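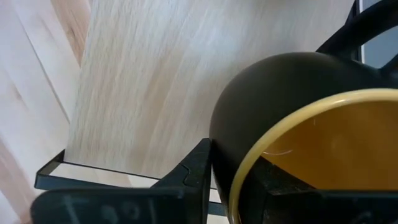

I had been meaning to get to the Serton pottery open day for years, and this June I finally managed it. The bus from Uravdale drops you at the bottom of the lane, and then it's a steady uphill walk with hedges on both sides, so I arrived rather pink and very glad to be handed a glass of squash at the gate.

The works is a long brick building with a newer shed stuck on the back. They take visitors through in groups, and ours was led by Elsie Pearce, who has been glazing there since she left school and has forearms to prove it! We started in the clay store (cold, and smelling wonderfully of wet cellars), went on to the throwing room, and then stood for a good long while in the glaze shed, where I could happily have stayed till tea.

What I liked best was the range they call Cha, dark and plain on the outside and a deep shiny amber within, with a thick band of pale yellow at the rim. I've seen it in shops and always supposed the rim was painted on with a brush. Elsie explained that the mugs are dipped, upside down, and turned a little as they come out. Hers took a few seconds each. A man in our group was allowed a go and got most of it up his sleeve.

The outside is left matt, so you get that soft dull black against all the gloss, and it's lovely to run your thumb from one to the other. The handles are nice and thick too — a proper loop, with room for fingers like mine. There are 90 pieces to a kiln load of the big mugs, and we peered at a batch cooling behind the door, though we weren't let near it.

Tea was in the yard, out of the seconds, with lemon cake or a cheese scone. I had both. The seconds shop is up 3 steps beside the kiln room and gets very crowded after two o'clock, so go early if you want a matching pair. I didn't, and came home with one large mug and a butter dish whose lid belongs to some other butter dish. I'm fond of it already.

There's parking in the field for those who drive, and dogs are welcome in the yard but not indoors. The loos are round by the clay store. If you're on the bus, the last one back to Uravdale goes at twenty past five, and the walk down takes less time than you'd think.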